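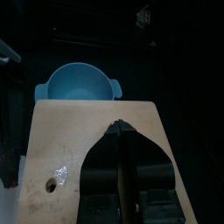 Mamo's gripper over the board, with the blue pot on the far side.

Questions we get asked about Mamo

Is it a kit?
No, Mamo is our own arm, built evening by evening in the shared workshop at Stastwood. Nuria Gebremichael drew the first version and Itsuki Kamata has rewritten the software more often than he'd like to admit (the current build is 621, bless him).

Why use a toy-sized job like a pot and a board?
We do get teased for it! But picking up a pot by its rim is a lovely first task, forgiving enough for a beginner and still fiddly enough to keep the rest of us arguing over our tea.

Can I come and have a go?
Please do. Ask for Kiros or Lukian, who'll show you where the stop button is before anything else. We keep each turn to 30 minutes so that everyone gets one, and there's room for 4 people at the bench.

Do I need to know how to code?
Not a bit. If you can tighten a screw and don't mind starting again, you'll be very welcome.

Are the drawings available?
The July set is in the blue folder by the door, and Leonidas will happily email you a copy. The new finger drawings aren't in it yet, sorry, we're still changing them.

Last updated August 18, 2024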